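작업 노트, 6월 / 끼워맞춤 보드 점검

오전 9시 40분 시작. Skiken 보드를 Clarnen 쪽 규격에 맞춰 다시 만들었다는 파일을 받았고, 오늘은 보드 자체가 쓸 만한지만 본다. 메모에는 "공차 문제 해결"이라고 한 줄 적혀 있는데 무슨 문제를 어떻게 해결했다는 건지는 없다. 지난번에도 같은 문장이었다. 일단 믿지 않고 시작한다.

흰 판, 파란 부품, 작은 플레이트. 구성은 지난 판과 크게 다르지 않아 보인다. 반투명 플레이트는 여전히 마음에 안 든다. 검은 테이블 위에 흰 판을 놓으면 판 윤곽은 잘 보이는데, 반투명한 것들은 흰 바탕에 묻힌다. 사람 눈으로도 경계를 찾느라 고개를 숙이게 된다.

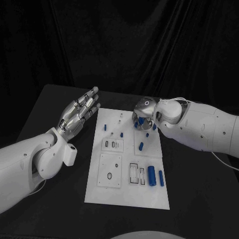
1. 부품 형상

파란색으로 통일한 건 괜찮다. 다만 전부 같은 파란색이라 굵기가 비슷한 페그끼리는 집어 들고 대 보기 전까지 구분이 안 된다. Avram 문서에는 "형상만으로 식별 가능"이라고 되어 있다. 큰 원기둥과 가는 원기둥이라면 맞는 말이지만 작은 페그들은 글쎄. 바닥면에 표시 하나 새기는 게 그렇게 어려운지 모르겠다.

둥근 손잡이처럼 생긴 것(위에 짧은 축이 올라온 것)은 잡기 편하다. 이번 세트에서 유일하게 불평할 게 없는 부품. 손으로 대 보면 바닥이 평평해서 어디에 놓아도 선다. 작은 페그는 집은 채로 위치를 맞출 때 자기 그림자가 구멍 자리를 덮는 경우가 있다. 조명 위치 탓일 수도 있으니 결론은 보류. 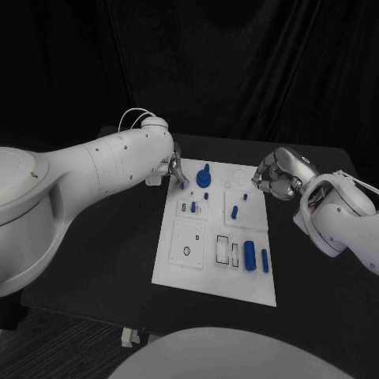

가는 페그는 끝을 0.5 정도만 모따기해 달라고 요청한 적이 있는데, 이번 것도 손톱으로 긁어 보면 모서리가 그대로다. 반영했다는 답은 분명히 받았다. 출력 설정에서 날아갔는지, 처음부터 안 넣었는지 확인할 것. 개인적으로는 후자에 건다.

2. 보드 윤곽선

판에 인쇄되고 파인 윤곽으로 부품 자리를 표시하는 방식. 취지는 이해한다. 처음 보는 사람도 큰 원에는 큰 것, 작은 원에는 작은 것을 놓을 테니까. 문제는 선이 자리를 알려 줄 뿐 방향은 알려 주지 않는다는 점이다. 톱니 모양 디스크가 특히 그렇다. 어느 쪽으로 돌려 놓아야 정답인지 문서에도 없다. "방향 무관"이라면 그렇게 써 주면 되는데, 안 써 있으니 기록할 때마다 각자 판단하게 된다.

짧은 원기둥은 눕혀 둘지 세워 둘지도 정해야 한다. 시작 상태가 매번 다르면 나중에 시간 비교가 무의미하다. Ullwood에서 보내 준 기록 500건도 이 부분이 섞여 있어서 나는 그 평균값을 별로 신뢰하지 않는다.
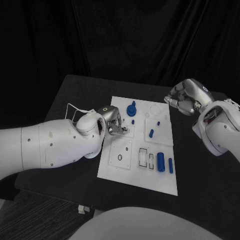

그래서 시작 배치표를 따로 만들자고 다시 제안한다. 종이 한 장이면 된다. 판 가장자리 네 귀퉁이 위치도 테이블에 테이프로 표시해 두면 좋겠다. 판이 조금만 틀어져도 자리가 다 같이 틀어지는데, 지금은 눈대중으로 맞추고 있다.

3. 작은 플레이트

페그를 꽂는 플레이트가 판에 제대로 고정되어 있는지가 제일 의심스럽다. 손가락으로 옆을 밀면 살짝 유격이 느껴지는 것도 같고 아닌 것도 같다. 내 느낌을 근거로 쓸 생각은 없으니 게이지로 재 볼 것. 400회 끼우고 빼도 변형이 없다는 시험표는 어떤 플레이트로 했는지 적혀 있지 않아서 참고만 한다. 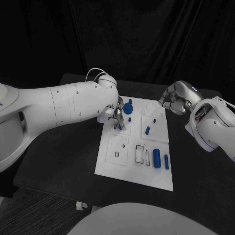 작은 플레이트 위의 파란 페그. 원형 윤곽 자리는 비어 있음.

할 일
- 작은 페그 바닥면에 식별 표시 요청 (세 번째 요청)
- 모따기 누락 여부, 원본 파일에서 확인
- 디스크 방향 규칙을 글로 받기
- 시작 배치표 초안, 귀퉁이 4곳 테이프
- 플레이트 유격 측정. 수치 나오기 전까지 "해결"로 표시하지 말 것

반투명 플레이트 대신 불투명 회색으로 하나만 뽑아서 비교해 보고 싶은데, 재료가 남았는지 모르겠다. 내일 선반 확인.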